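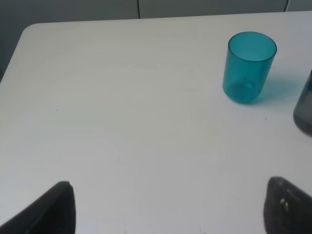
Ayten Karakaya wrote:
> We are getting the same slow sync on the Grastside server as before
> the move. Incremental mail backup takes 80 minutes when nothing much
> has changed. Full run is not much worse. I have tried it with the
> compression off and it makes no difference. Is the Rieger tool
> walking the whole tree every time? I thought it kept an index.
>
> Also, is anyone running the Galludix filter on the same box? I would
> like to know before I put it on ours.

It does keep an index, but the index is keyed on inode number and change time. When you moved the mail store to the new volume, every message got a new inode. The first run after a move should rebuild the index, and after that the incrementals should be short again. If yours are still long, the rebuild is not being saved.

Check the size of the index file before and after a run. On our server it grew during the run and went back to the old size at the end. The tool writes the new index to a temporary file in the spool directory and then renames it over the old one. Rename does not work across volumes. If the spool directory is on the old disk and the index is on the new one, the rename fails, the tool logs a single line at debug level, and it exits with status 0. The next run starts again from the stale index and reads everything.

The default log level hides this. Set it to 4 or higher and look for "index not replaced" near the end.

As for the tree walk, it still has to stat every file even with a good index. With one file per message that is a lot of calls. The worst folder here is the archive of the Pratard list, which had 1,635 subfolders because someone's filter rule made a new one for each thread. Merging those by year cut the walk from 11 minutes to under two. The compression setting only applies to data that gets sent, so I would not expect it to matter in your case.

One caution on merging. The flags are stored in the file names, and if you move messages with plain mv while the IMAP server is up, clients will see them as new and download them again. Stop the server first, or do the move through IMAP and accept that it is slow.

What I would do, in order:

1. Raise the log level and do one incremental run. Keep the log.

2. Compare the index timestamp with the end time of the run. If the index is older, the rename is failing and you can skip to step 4.

3. If the index is current, time the walk by itself with the dry run option. Nothing is sent, so whatever it reports is stat calls plus index lookups.
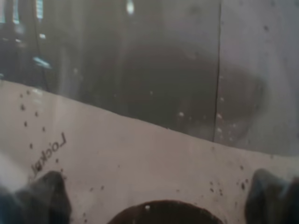 4. Put the spool directory and the index on the same volume. The setting is spool_path, and it has to be an absolute path. A relative one is read against the daemon's working directory - on ours that was the root directory, and the run failed for lack of write permission.

5. Delete the old index and run a full backup overnight. Leave the batch size at 100 for this. Larger values use more memory and I measured no gain.

On Galludix: yes, same box, since June. It does not touch stored mail unless you turn on header rewriting. With rewriting on, it changes the file after delivery, so each message gets backed up twice if the timing is bad. I have it off.

If step 2 shows a current index and the runs are still slow, post the last part of the log and the mount options for the new volume.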